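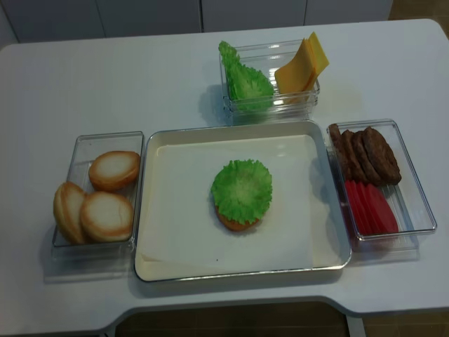
The Vadberg Kitchen Letter, Issue 174

The burger table, and why I've stopped stacking plates

June is nearly on us, so it's burgers again. I had a whole piece half written about rhubarb, and then I got into a long conversation with Bianka Katona over the washing up after the last supper club and came home with nothing in my head but tubs. Clear plastic ones! Rhubarb can wait a month, it's hardly going anywhere.

Those of you who came to the supper last summer will remember the queue. It went out of the door and past the bins, and the food was fine once you got to it, but the getting to it was dreadful. Buns still in their bags, lettuce in a colander, cheese slices in a packet that everyone had to peel open with greasy fingers, and one poor person (me) trying to hand out tomatoes at the same time as finding the tongs. I came away thinking we needed a second table. Bianka thinks we needed a better first one, and I've come round to her way of seeing it.

So, the set-up. Everything goes round a tray. The tray sits in the middle with a sheet of white paper in the bottom, and the building happens on the paper and nowhere else. Buns go in a tub on the left, and lettuce and cheese share a tub at the back, lettuce on one side and the slices standing up on edge next to it so you can pinch one by the corner. I can't tell you how much I like the cheese standing up. I've spent years fanning slices out on a plate like a hand of cards, and then they sweat and stick to each other and you end up taking three when you wanted one.

The tubs being see-through matters more than I'd expected. With a china bowl you only find out you're down to your last bun when someone puts a hand in and comes out empty, and by then there are people waiting. With a clear one you catch it out of the corner of your eye while you're chatting. I tried this at home on my own lot, using the old Pralla boxes I keep for the freezer, and I refilled the lettuce before it ran out for the first time in my life.

Then there's the bun question. I like the halves pulled apart before they go in the tub, and turned cut side up if you've got the patience. You can tell at once which is a top and which is a bottom that way, and you don't get people tearing a bun open over the tray and showering everything with crumbs. Everett Begay says they dry out. They do, a bit, if you leave them sitting while you make a speech. Lay a clean tea towel over the tub and don't make a speech.

As for what goes on first, I know this is where I lose some of you. I put the lettuce straight on the bottom bun, frilly side out, before anything else gets near it. My mother did it, and it keeps the bread from going to mush under a hot patty. Ignacio Bellamy wrote to me after the winter issue to say lettuce underneath slides about and that his whole burger shot out of the back on to his trousers. I'm sorry about the trousers, Ignacio. I'd suggest a bigger leaf! It wants to cover the bun nearly to the edges, and a small leaf in the middle is just something for the meat to skate on.

Patties I would keep in a tub of their own on the right, well away from the bread. If you're right-handed you've got the bun side and the meat side and you never cross over yourself, and you can keep one pair of tongs over there that doesn't go in anything else. Left-handers, swap it round, obviously. Kamol Rungrueang is left-handed and points out that I've never once laid a table his way in all the time he's been helping at the suppers. He's right, and one end of the hall will be set up backwards this year in his honour.

A word on trays, as I was asked. You want one with a low rim and some room round the burger. I've used a roasting tin, which was too deep, and you knock your knuckles on the side every time. I've used a chopping board, which has no rim at all, and we won't go into where the tomato ended up. A shallow steel tray is lovely to work on and goes in the dishwasher. The paper in the bottom is a small luxury but I'm very attached to it. When it gets messy you lift it out and put down another, and the tray underneath is still fit to be seen. Trirnano sell it in rolls at the cash and carry and I cut mine into sheets the night before, in front of the telly.

White table, too, if you have the choice. I used to put out the checked cloth because it looked cheerful, and it does, but you can't see a thing on it. Crumbs, onion, the little square of paper off the cheese, all of it vanishes into the check until you lean an elbow on it. A plain white top gets wiped down and you know it's done.

What I haven't sorted out is sauce. Squeezy bottles fall over, and bowls with spoons end up with mustard in the ketchup and ketchup in the mayonnaise, and then a grumpy child. Amos Hutchins swears by putting sauces on a separate table altogether, by the door, so that people take their burger away and dither over there. I think he may be on to something. I'd like to hear from anybody who has managed it without a trail of drips across the floor, and if you've got a good home-made relish to go with it then send that along as well, I'm very short of relishes. 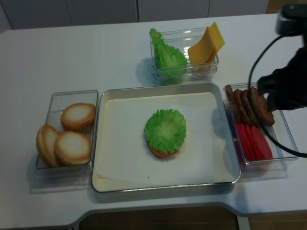

If you're feeding a crowd at home

I've had a go at working out what you need for a family-sized do, and 11 burgers is the most I'd try to build off a single tray before stopping for a breather and a fresh sheet of paper. Past that, lay a second tray with its own tubs round it, the same things in the same places, and let somebody else be in charge of it.

Wash and dry the lettuce in the morning. Properly dry, in a towel, swung round your head in the garden if the neighbours are used to you. Wet leaves make a puddle in the bottom of the tub and the cheese next door gets soggy feet.

Take the cheese out of the fridge 5 minutes before you want it, no sooner.

Keep a tub back in the kitchen, filled and ready, and swap it for the empty one. Topping up at the table sounds quicker but you end up reaching across people with a bag of buns.

The supper starts at 6 in the evening as usual, and I'll be there from 2 laying out, if anyone would like to come and cut paper with me. Bring tongs. We never have enough tongs.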